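Hochschule Darau
Grundlagen der Lebensmittelzubereitung
Skript zur vierten Sitzung: Was in der Pfanne passiert
Raum 317

Vorbemerkung

Wer die dritte Sitzung verpasst hat, sollte den Abschnitt über Wärmekapazität nachlesen. Wer sie besucht hat, vermutlich auch.

1. Drei Wege der Wärme

In der Pfanne kommt Wärme vor allem durch Leitung an das Gargut, also durch direkten Kontakt. Konvektion spielt im Fett eine Rolle, sobald genug davon da ist, dass man von einer Strömung reden kann. Strahlung dürfen Sie beim Braten vernachlässigen, in der Sitzung über den Grill dann nicht mehr.

Leitung setzt Kontakt voraus. Das klingt banal, erklärt aber den größten Teil der misslungenen Bratkartoffeln. Eine Scheibe, die auf einer anderen Scheibe liegt, liegt nicht in der Pfanne. Sie wird gedämpft und schmeckt auch so.

2. Das Wasser muss weg

Solange an der Oberfläche flüssiges Wasser steht, bleibt sie bei 100 °C hängen. Die Energie geht in die Verdampfung. Bräunung braucht deutlich mehr, die Maillard-Reaktion kommt erst oberhalb von 140 °C richtig in Gang. Erst trocken, dann braun, eine andere Reihenfolge gibt es leider nicht zu kaufen.

Rechenbeispiel: Eine Portion Pilze gibt 166 g Wasser ab. Die Verdampfungswärme beträgt 2257 J/g, wir brauchen also 375 kJ. Die Platte leistet 2000 W. Käme alles davon im Wasser an, wären wir nach gut drei Minuten fertig. In Ihrer Küche dauert es 10 Minuten, der Rest heizt den Raum, den Pfannenstiel und die Person am Herd. Berechnen Sie den Wirkungsgrad und behalten Sie das Ergebnis für sich.

Folgerung für die Praxis: kleine Portionen, vorher abtupfen, und den Deckel im Schrank lassen. Salz zieht Wasser an die Oberfläche. Entweder also unmittelbar vor dem Braten salzen oder so früh, dass die Flüssigkeit wieder aufgenommen wird. Die halbe Stunde dazwischen ist die schlechteste Wahl und erfreut sich entsprechender Beliebtheit.

3. Material

Kupfer leitet hervorragend, Aluminium gut, Gusseisen mäßig, Edelstahl schlecht. Dass trotzdem überall Edelstahl verkauft wird, liegt am eingebauten Aluminiumkern und an der Spülmaschine. Gusseisen gleicht seine Trägheit durch Masse aus: Es wird langsam heiß, bleibt es dafür aber auch, wenn das kalte Steak kommt.

Für die Übung stehen zwei Modelle bereit, die schwere Truvetti und die beschichtete Plavomano. Die Truvetti bitte mit beiden Händen tragen. Die Plavomano bitte nicht leer auf Stufe neun stellen, wir haben davon im letzten Jahr drei Stück gehabt und haben jetzt eine.

4. Eiweiß und das Ankleben

Eiweiß bindet sich beim Erhitzen gern an blankes Metall. Ein dünner Fettfilm trennt beides, und sobald sich eine Kruste gebildet hat, lässt sich das Stück meist von selbst lösen. Die wichtigste Technik heißt deshalb: liegen lassen. Sie ist kostenlos, verlangt keinerlei Geschick und wird in jeder Übungsgruppe als Zumutung empfunden.

Bei Tofu kommt beides zusammen, viel Wasser und viel Eiweiß. Pressen, abtupfen, in Stücke schneiden, in heißes Fett geben, Hände in die Taschen. Bei Brot ist es bequemer: wenig Wasser, viel Stärke, große Poren. Es bräunt schnell und saugt alles Fett auf, das man ihm anbietet, auch das für die zweite Scheibe gedachte.

5. Aufgaben bis zur nächsten Sitzung

a) Wie lange dauert es bei 2000 W und verlustfreier Übertragung, 317 g Wasser von 20 °C auf 100 °C zu erwärmen? Einheiten bitte mitschreiben. Ein Ergebnis in Litern wird nicht gewertet.

b) Braten Sie dieselbe Menge Zwiebeln einmal in einer vollen und einmal in einer halb gefüllten Pfanne. Protokollieren Sie Farbe und Geruch. »Lecker« ist keine Farbe.

c) Lesen Sie im Reader den Text »Trindade« über das Braten auf Stein. Er ist lang, die zweite Hälfte handelt überwiegend vom Wetter.

Protokolle bitte geheftet abgeben, nach Möglichkeit ohne Fettflecken. 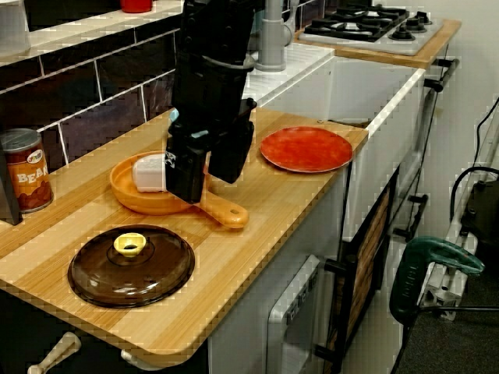
In der fünften Sitzung geht es um Schmoren, also um die Rückkehr des Wassers. Der Deckel darf dann wieder aus dem Schrank.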